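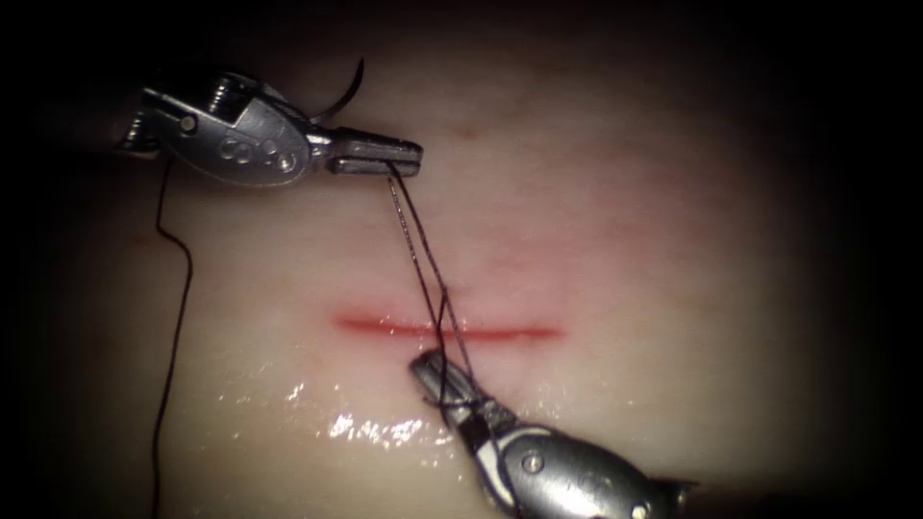

Are Monis and Bülent Tatlı still together?

They are very much together, and as of this month they are also engaged, which Monis let slip in the middle of a radio chat that was supposed to be about her tour.

If you missed it, the host had asked her something harmless about what she packs for the road, and she started in on a long story about a suitcase with a bad zipper, and somewhere in there she said "my fiancé had to sit on it." There was a little silence. Then the host said, "Your what?" and Monis laughed so hard she had to step away from the microphone. I have listened to it more times than I should admit to in a newsletter, and it gets me every time!

Longtime readers will remember that I was slow to believe in these two. When the first photos came out of them sharing a plate of fries after the Wasley premiere, I wrote that they looked like coworkers waiting on a ride. (Several of you wrote in to tell me I was wrong, and I am happy to say so now.) He was just coming off the second season of Achterberg, she had a single out that was on every station in the grocery store, and both of them had schedules that would wear out a horse. They kept it quiet for almost 2 years, apart from that one birthday post with the dog in it, which came down by lunchtime.

Then there was the summer, when everyone decided it was over. He went to the Ovex party by himself, she took his name off her thank-you list at the awards, and that was enough for the gossip pages. Monis talked about that too on the radio. She said the list was cut for time and that her own mother got dropped from it, and that Bülent was home with a cold the whole week after the party, watching cooking shows and asking for soup. I find that a much nicer story than the one we were all telling.

As for the ring, she wouldn't describe it, and she said she isn't wearing it on stage because she talks with her hands and is afraid of flinging it into the crowd. He asked her in the kitchen, she said, early in the morning, before either of them had combed their hair. No date has been set. She did say she wants a small wedding, 28 people at the most, and that his side of the family alone would fill a hall, so they may have to have a talk about that.

The tour opens in October with a hometown show in a room that holds 2,990, and it sold out before I'd found my reading glasses. Extra seats may open up closer to the night, so keep an eye on the box office page if you're still hoping. Achterberg is back filming at the same time, so I expect he'll be doing a lot of late driving to catch the encores.

And thank you for the 465 emails about last month's worst red carpet hat. I am still reading them, and the winner will be in the next issue.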